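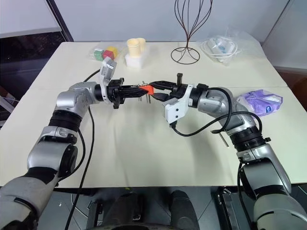

Figure 3. Both grippers at one small orange object over the middle of the table, with other items along the back edge and a cable hanging in a loop by the right arm.

3. What the checklist can and cannot tell us

3.1 The rule on shared grasps

The Forada guide has 13 rules for two-arm tabletop work, and most of the people we interviewed could name four or five of them. The one they named most often was the rule on shared grasps: when both grippers are on the same object, one arm must be designated as the holding arm, and the other may not move until the holding arm has been confirmed. On paper this is easy to agree with. We had trouble finding out what it asks anyone to do.

Consider the situation in Figure 3. The fingertips of the two grippers converge on a single small object. An assessor looking at this moment cannot tell which arm is the holding arm. The rule does not require the designation to be shown anywhere outside the control software, and the guide's own form has only a box marked "holding arm designated (yes/no)." In the sessions we reviewed, that box was ticked yes every time, including in sessions where the log had no field in which a designation could have been stored. When we asked Hiwot Tesfamariam, who filled in a good share of the forms at the Wonmont site, what she had checked before ticking it, she said she had checked that the operator knew the rule.

We don't think this was careless. The form asks for a yes or a no at the end of a session, and the operator did know the rule. But a tick that records the operator's knowledge is being read, two steps later, as evidence about the behavior of the arms. The summary tables in the Lodhi report treat it this way without comment.

3.2 "Clear" tables

The workspace rule says that the table must be clear of items not used in the task. Everyone we spoke to took this to mean the part of the table the arms will reach. The text says the table. In Figure 3 there are two cups in a white foam block, bagged cubes, a wire stand and a bagged cable at the far side, and a purple package lies closer in, beside the elbow of the right arm. Under the literal reading, the session passes only if all of these belong to the task. Under the working reading, the items at the back are probably fine and the package needs a decision, because elbows sweep through space that grippers do not.

Olaia Montes and Delphine Gallagher scored the same 23 sessions for us separately, using the guide's wording and no further advice. They disagreed on the workspace rule more than on any other. Going through the disagreements afterward, we found that one of them had been judging reach from the gripper and the other from the whole arm. Neither reading is ruled out by the text. A revised wording would have to say which links count, and at what point in the session the judgment is made. Marking the limit with tape on the tabletop has been suggested to us more than once, and it would help with the first of these but does nothing about height.

We are less convinced by the proposal, circulated in February by the Wonmont working group, to replace "clear" with "suitably arranged." It would certainly raise the pass rate.

3.3 Cables

The cable rule is the shortest in the guide: cables must not enter the workspace. Wrist-mounted equipment makes this close to impossible to satisfy. A cable that runs to the wrist goes where the wrist goes, and in a two-arm setup the wrists meet in the middle of the table by design. On the left arm in Figure 3 a black cable runs down alongside the arm and over the table surface; on the right, another arcs over the elbow and hangs toward the table. Read as written, the rule fails this setup. It would also fail most of the others we looked at.

What the rule presumably wants is for slack to be controlled, so that a loop cannot catch on the other arm or drag an object. That can be tested. One could move each arm through its full range for the task, at reduced speed, and record whether a cable touches anything it isn't fastened to. Marin Spahić wrote a procedure of this kind for internal use, and it takes a few minutes per arm. It has not been adopted in the guide, and the reason given in the minutes is that it would be "burdensome for smaller sites." No site is quoted as having tried it.

3.4 How much weight the scores can bear

The guide is usually defended by pointing to the compliance record. The Lodhi report covers over 100 sessions and finds high agreement with nearly every rule. We accept the count. Our difficulty is with what was counted. For the three rules discussed above, the score depends on a reading that was never written down, and for the first of them it depends on something that was not observed at all. High agreement among assessors trained by the same person, in the same week, tells us mainly about the training.

It has been put to us (Ginette Leclerc made the case most clearly) that a loose rule is still better than none, and that operators who work with the guide pinned up beside them are more careful. Perhaps so. We saw careful operators. We also saw one session, late on a Tuesday, in which the form had been completed before the arms were powered on. Nothing in our material lets us separate the effect of the guide from the effect of being watched, and we would be wary of any paper that claims to.

Our recommendations are narrow. The holding arm should be written to the log with a time stamp at each shared grasp, and the form should ask for that entry instead of a tick. The workspace rule should name the moving parts it applies to - elbows included. The cable rule should be replaced by a motion check along the lines of Spahić's procedure. We make no recommendation on the other rules, which we did not study closely enough to criticize, and we would ask that our silence on them not be cited as support.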